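**Small Parts Storage – Session 2 notes** (1/9/23)

Welcome back! Sorting is my favorite session of the whole course, so please bring your own jumble of screws, beads or fuses.

- Empty everything onto a tray first and sort by type, then by size.
- Heaviest pieces go in the bottom row.
- Label the front of each drawer – tape is fine until your system settles.
- Clear drawers save so much opening and closing!

Reading: the Esthorpe handout, section on mixed hardware. The Urkent worksheet is due in May, along with your drawer plan.

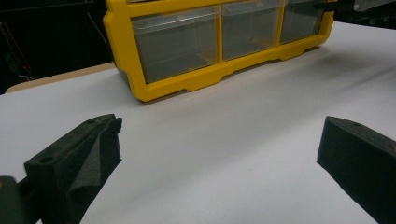 How full should a drawer be? Two thirds at most, so you can get your fingers in and stir things around.

Next time we meet in room 215 – bring the labels you started.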